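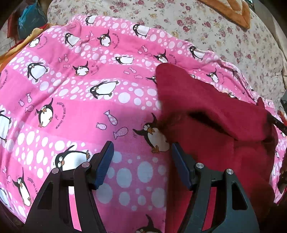
Manta infantil rosa con pingüinos sobre sábana de flores.

Tiempo de lectura: 2 minutos

Foro de residentes de Rolesholm · Lavandería y ropa de cama

Administracion_Rolesholm
Se comunica a los residentes que, a partir de agosto, el programa de lavado de mantas pasará de 60 a 40 grados. La medida afecta a las 176 viviendas del complejo. Las observaciones pueden presentarse en este hilo.

W.Nakpan
Solicito que se reconsidere la decisión. En hogares con alergia a los ácaros, 40 grados resultan insuficientes. Mi hijo duerme con manta todo el año y la lavamos cada dos semanas.

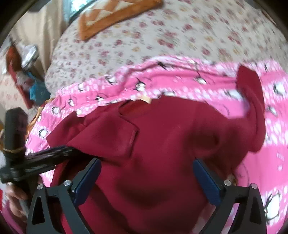

Foto: Wanpen Nakpan

La ropa polar puede ir a baja temperatura, sin duda. Las sábanas de algodón, no.

Ljungberg_4B
Discrepo respetuosamente. El lavado a 60 grados ha apelmazado dos de mis mantas en un solo invierno. Quien precise más temperatura dispone de las máquinas del edificio Nirkus.

RhonaSkinner
El edificio Nirkus cuenta con cuatro máquinas y cierra a las 20:00. No constituye una alternativa para quienes trabajamos por la tarde.

W.Nakpan
Suscribo lo anterior. Propongo mantener ambos programas.

Ljungberg_4B
No me opongo, siempre que el programa de 60 grados se abone aparte.

Administracion_Rolesholm
Se toma nota. La empresa Ninullow presupuestará el doble programa. Entretanto, seguirá vigente el actual.

Este sitio utiliza cookies propias y de terceros. Aceptar · Configurar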